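Call for Participants: Household Daylight and Sleep Study

Posted February 23, 2019

The Godeder Center for Housing and Health invites adults living in the Paisan district to take part in a study of daylight in the home and its relation to sleep. The study is directed by Gumaro Zamudio and is carried out with the support of the Fotodano Fund.

Many residents of the district live in apartments whose main rooms face a courtyard or a neighboring building. The Center wishes to learn how much daylight reaches these rooms in the course of an ordinary day, and whether people who receive little of it in the morning fall asleep later at night. Homes of every kind are needed, including those on upper floors and those with direct sun for most of the day.

Who may apply

Applicants must be 18 years of age or older and must have lived at their present address for at least 6 months. They must sleep at home on most nights. Persons who work night shifts, who are under treatment for a sleep disorder, or who plan to move before the end of June are not eligible. Only one person from each household may enroll. Renters and owners are equally welcome; renters do not need the permission of their landlord, as nothing is fixed to the walls or window frames.

The Center will enroll 158 participants. Should the number of eligible applicants be greater, places will be assigned by lot within each part of the district.

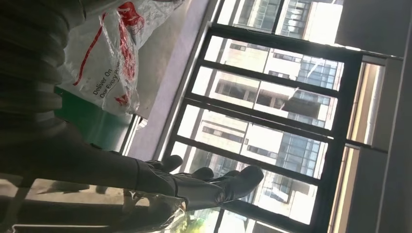

What participation involves

Each participant will receive one home visit lasting no more than two hours. During the visit, a member of the study staff will measure the windows of the living room and bedroom, note the direction they face, and leave a small Pliton light meter on a shelf or table chosen together with the participant. Curtains and blinds should be used as they normally are. Participants are asked not to clean the windows or rearrange furniture for the purposes of the visit.

For the four weeks that follow, participants will keep a short written diary of the hours at which they go to bed, wake, and leave the house. The diary takes a few minutes each day. At the end of this period the meter and diary are returned to the Center in a prepaid envelope, and a closing interview is held by telephone.

Payment

Participants who complete all parts of the study will receive 900 dollars. Those who withdraw early will be paid for the weeks completed. Payment is made by check within 30 days of the closing interview and may be subject to income tax.

Privacy

Names and addresses are stored separately from the diaries and measurements. Results will be published in summary form only, and no individual home will be identified. Participation is voluntary and may be ended at any time without stating a reason.

How to apply

Application forms are available at the front desk of the Center and at all branches of the Paisan public library. Completed forms may be handed in at the desk or mailed to the Center, marked "Daylight Study, File 3139." Applicants should give a daytime telephone number and state the floor on which they live. All applicants will be notified in writing of the outcome.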